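4. Ticketing and Attendance at Small Music Venues

4.1 Setting

The study followed one season of live programming at the Retgate, a standing-room venue operated by Gallach. The season included evening concerts, afternoon clinics led by visiting musicians, and a small number of private events. Private events were left out of the analysis, as their guest lists were not handled through the box office. The remaining 127 events form the sample used in this section.

Tickets were offered at an advance price and a higher day-of price. Clinic tickets could be bought alone or together with admission to the evening show. Records were supplied by the box office in September and checked against door counts by Tomomi Shimada and Yurani Paucar. Where the sales record and the door count did not agree, the door count was used.

4.2 Advance and day-of purchases

Buyers of combined tickets purchased earlier than buyers of show-only tickets. The median combined ticket was sold nine days before the event. Show-only sales were concentrated in the last two days, and a large share of these took place at the door after 7 p.m. The pattern was weaker for returning performers, whose audiences bought early under both ticket types.

Weather and competing local events were recorded but had no clear relation to the timing of combined sales. Interviews conducted by Ryota Yagi suggest that clinic attendees, many of whom play an instrument, plan their travel before the day of the event and treat the evening show as part of the same trip.
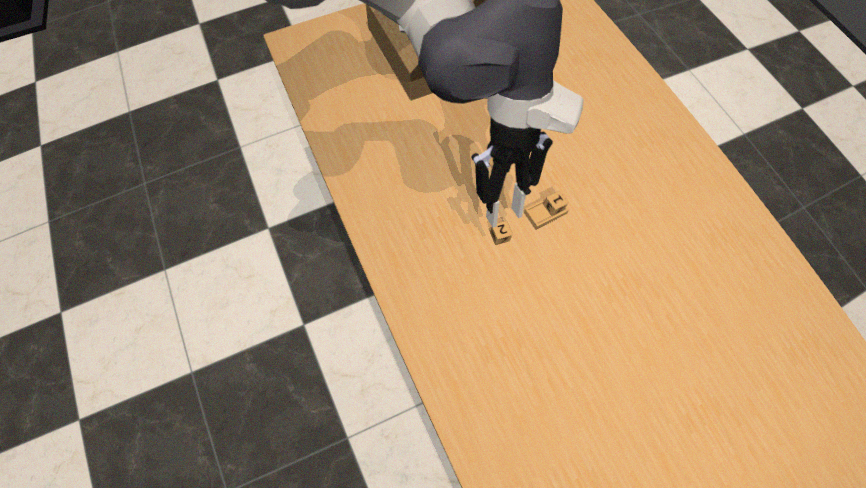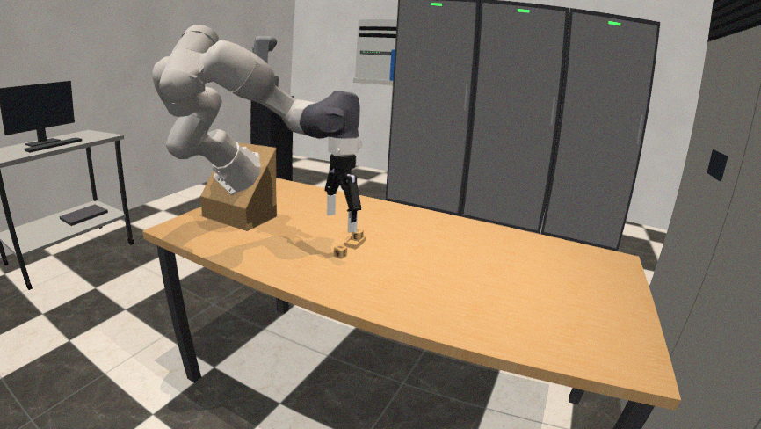
Figure 2. Simulated robot arm with a black gripper over a wooden table.

4.3 Length of stay

Clinic attendees who held combined tickets did not always remain in the building between the two sessions. Staff at the door noted re-entry by hand stamp, and roughly half of the combined ticket holders left and came back. Those who stayed spent more at the bar than those who returned shortly before the show. Koyama, which managed food service during the season, provided totals by hour but not by customer, so the comparison rests on the smaller group who agreed to keep their receipts.

4.4 Limits

The findings describe a single venue with a loyal local audience. Larger halls with reserved seating may show a different pattern, and the price gap between advance and day-of tickets was not varied during the season. A further study at the Fadesora, where seating is assigned, is being prepared by Chiyo Nagano and Yuto Nakajima.

Last updated: September
This site uses cookies to remember your reading preferences. Accept | Decline
Contact | Copyright the authors | Back to top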